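Frequently Asked Questions: Small Arms and Everyday Chores

Can a robot arm do household chores yet?

Parts of them. An arm bolted to a table can pick up small rigid objects and put them in a container that stays in the same place. A complete chore has a beginning and an end that the arm usually can't handle. Someone has to bring the dishes to the table, and someone has to carry the rack back to the cabinet. For most homes the labor saved today is close to zero.

Which tasks are realistic now?

Sorting hard items by color or size, moving parts from a tray to a fixture, pushing crumbs toward an edge, closing a lid that fits loosely. These share three properties: the object keeps its shape, the grip point is easy to find, and a miss costs nothing. Pegs, blocks, caps and dice all qualify.

Which tasks are not realistic?

Anything with wet fabric. Folding a dry hand towel can be done slowly under good conditions, but a mixed load of laundry is a different problem. Glassware is risky with any gripper that has no force sensing. Bagged food, tangled cables and drawers that stick are all poor candidates. Stairs rule out most of what is sold for home use.

Why do tests use small objects on a table?

A table removes walking, reaching and most lighting problems, so what remains is grasping and placing. A small cube is a harder target than it looks. If the gripper comes down a few millimeters off center, it tips the cube or pushes it away, and the next attempt starts from a new position. The target area matters too. A plate with a raised rim requires the arm to lift and then lower. Dragging the object across the table will not work.

What is a reasonable success rate?

It depends on what happens after a failure. Chae-won Shin ran our tabletop sorting routine 358 times on the Mekura bench setup without changing the objects, the table or the lights. The result was good enough for an unattended demo and not good enough for a packing station. A person who drops a part picks it up again. An arm without a recovery routine closes on air and continues to the next step. When you read a published rate, check whether retries were counted as successes.

How fast are these arms compared to a person?

Slower for single items. In our sorting test one pick and place took 24 seconds, including the pause in which the software decides where to go next. A person does the same move in 2. Raising motor speed helps less than expected: light arms flex and swing when they stop quickly, and the tip needs time to settle before it can grip.

Does speed matter if the machine can run all night?

Sometimes. In a shop with a steady supply of identical parts, a slow arm working through the night can clear a tray by morning. In a kitchen the supply is a person, and the person goes to bed. Ok-hee Ma, who handles our shop-floor installs, asks customers to write down how the parts get to the arm and how they leave it. About half of the inquiries end at that question.

Do hobby servos hold up?

For light loads, yes, with maintenance. Expect play in the joints to increase with use. Check the screws at each bracket, look for wires rubbing where they pass a joint, and recalibrate whenever a servo is replaced. On our bench we inspect after every 70 hours of running. Do not wait for a visible droop at the tip.

Do I need a camera?

If the objects are always in the same position, no. A fixed routine and a simple fixture will outperform a vision system in that case and cost less. If objects are scattered, you need a camera. Translucent objects are difficult for some depth sensors, and their apparent color shifts with the light behind them. Test with your real parts, under the lights you normally use.

What does the base need to be attached to?

Something that doesn't move. A clamp is adequate on a heavy bench. On a light table, the arm's own motion can shift the table, and every stored position will then be wrong by the same amount. If picks that worked in the morning all miss to one side in the afternoon, check the base before you check the software.

Is it safe to work next to one?

A small plastic arm can pinch a finger or knock over a cup. Larger arms need guarding and a risk assessment, whatever the brochure says. Keep the power switch within reach in both cases, and keep hands off the table while a routine is running.

Should I buy one for my house?

As a way to learn, yes. As an appliance, wait. The Pomico kit and the Hattori kit we stock are both sold for education and light bench work, and we do not recommend either for food, medication or unattended use around children.
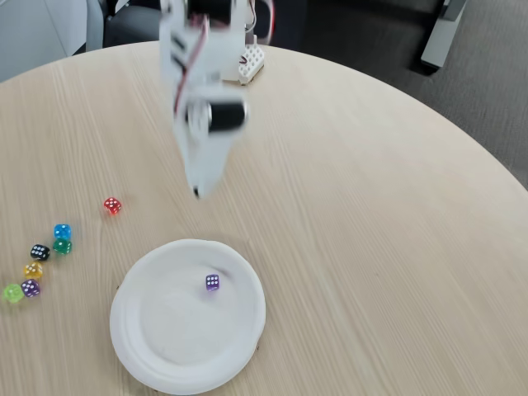

Reading time: 4 min

Arm in motion over a round table, with a paper plate and translucent dice. One purple die is on the plate; the rest are on the tabletop.

Questions about bench testing can be sent to Hirkitz support through the contact form. The maintenance table for servo arms was last revised in August.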